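Kaltulo Residents' Board
Linen, Laundry and Storage
Thread: Folding standard for shared clothing store, comments requested

Posted by M_Jardine (moderator)
18 March 2024

Members are invited to comment on the draft folding standard for the shared clothing store at Kevo House. The store currently holds 649 garments across 31 open shelves. The present arrangement, under which each floor folds according to its own preference, has resulted in uneven stacks and in sizes that cannot be read without unfolding the garment.

The draft proposes the following:

1. T-shirts are to be folded to a rectangle, with the neckline on the upper face.
2. Trousers are to be folded once lengthwise and then in thirds.
3. No stack is to exceed the height of the shelf lip above it.
4. Garments that do not hold a fold are to be rolled.

Comments should refer to the numbered item concerned. General remarks on the laundry schedule belong in the other thread.

Marion Jardine
Moderator

Reply by pkoivisto

I support item 1 and oppose item 2 as drafted.

Folding in thirds is suitable for pressed trousers. The greater part of our stock is soft cotton, and in my experience a third fold in soft cotton adds bulk at the knee and causes the stack to lean. I would propose halves, and halves again. The resulting bundle is longer but it lies level.

I would also ask what is meant by "lengthwise." On the second floor this was understood to mean from waist to hem. I believe the intention was leg over leg.

Pentti Koivisto

Reply by M_Jardine (moderator)

The intention was leg over leg. The wording will be corrected in the next draft.

Reply by Laxdal_E

With respect to Mr. Koivisto, the shelves at Kevo House are too shallow for a bundle folded in quarters. I measured them when they were installed. The depth is 305 millimeters, and a quartered pair in the larger sizes comes to 411. The hems would extend over the front, where they would be pulled out of place by anyone passing with a cart.

Thirds should be retained. If the difficulty is bulk at the knee, the remedy lies in the preparation of the garment before the first fold is made. Trousers taken directly from the basket and folded without smoothing will be uneven however many times they are folded.

Esben Laxdal

Reply by pkoivisto

The measurement is noted, and I accept it for the larger sizes. I do not accept it for the smaller ones, which make up most of what is borrowed. A standard that is written for the largest garment on the shelf will be ignored by those folding the rest.

Reply by Grimamport_Leif

I write on behalf of the Grimamport building, which adopted a similar standard last September.

We began with T-shirts alone and did not introduce trousers until the shirts were being folded consistently. I would recommend the same order here. A T-shirt is forgiving. Trousers are long and the cloth gathers along the leg, and the person folding is inclined to correct one end while disturbing the other.

I attach two pictures for reference, both in olive green. The trousers have yet to be smoothed out. The T-shirt is folded with the neckline on the upper face, as item 1 requires.
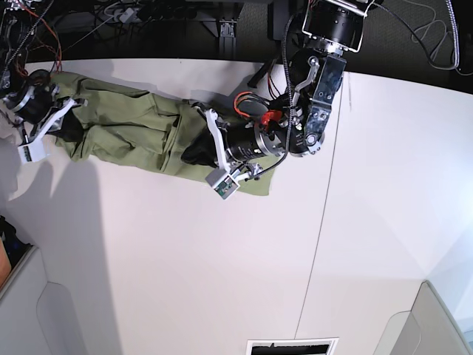
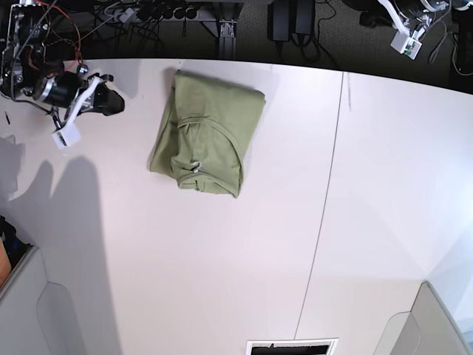

Reply by T_Kjaergaard

Thank you to Mr. Hjaltested for the pictures. I have two observations.

First, the T-shirt would be acceptable to me under item 1, although the bottom edge is irregular. The draft does not state which edge faces the front of the shelf. The top edge of that shirt is fairly straight. If it were placed outward, the stack would present a tidy face and the rest would be of little consequence. I suggest that item 1 be amended accordingly.

Second, the trousers are wrinkled along their length, and I agree with Mr. Laxdal that no fold should be attempted in that condition. One end does lie flatter. I would start smoothing from there and work toward the bunched part.

Troels Kjærgaard

Reply by Laxdal_E

I concur on the second point. On the first, I would prefer that the irregular edge be corrected. Placing it at the back of the shelf conceals the matter until the next person removes the shirt.

Reply by T_Kjaergaard

The next person will be wearing the shirt. I do not consider the edge to be of concern to them.

Reply by Grimamport_Leif

At Grimamport we do not correct it. The practice was tried and it doubled the time spent on each load.

The neckline is a separate question and I would ask members not to give way on it. With the collar on the upper face, the tag can be found without disturbing the stack. Before this was adopted, borrowers were opening several shirts in order to find one.

Leif Hjaltested

Reply by fogh_3rdfloor

May I ask whether item 4 applies to sportswear? The third floor has a number of slippery garments which neither fold nor roll. We keep them in a bin, and we would like to continue.

Reply by M_Jardine (moderator)

The bin may remain, provided that it is labeled by size. Item 4 will be amended.

The revised text of items 1 and 2 is as follows:

1. T-shirts are to be folded to a rectangle, with the neckline on the upper face and the straighter edge toward the front of the shelf.
2. Trousers are to be laid flat and smoothed along their full length, then folded leg over leg. Larger sizes are to be folded in thirds. Smaller sizes may be folded in quarters where the shelf depth allows.

Mr. Laxdal's objection to item 1 is recorded. Further comments on item 3 may be posted until the end of the week.

Reply by pkoivisto

I am content with item 2 as revised. I request that "larger" and "smaller" be defined before the text is posted in the laundry room.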